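Teaching a gripper in borrowed living rooms

The group at Prustwood works on a question that sounds small: how much practice does a robot hand need before it can hold things it did not meet before? Their method, which they call Flendisov, uses 1548 short recordings of picking up and holding, made in furnished rooms and not in the lab.

"In the lab our table was gray and dull," the project lead told me. "In a home the table shines, and the camera at the wrist sees every object two times."
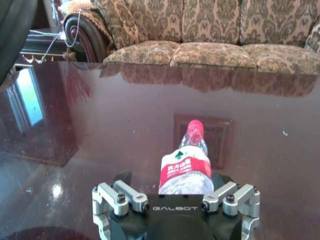 A bottle on its side between the fingers, on a polished tabletop.

The bottle belongs to what the group calls the easy set. Clear plastic was a problem in the first months, the lead said, but the label helps. "The model learned to look for the label. We did not ask for this, and I am still not sure that I like it."

The hard set has 33 objects, all with a shape that is difficult to write down.
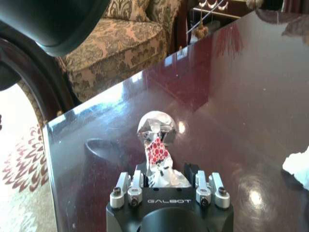 "With foil you have no correct outline," the lead said. "So we stopped to draw outlines. We mark only where the fingers should close, and the rest we leave to the model."

Marking one recording takes 3 or 4 minutes. The next round starts in October in Priltthorpe, with the older Kofler method run beside it for comparison.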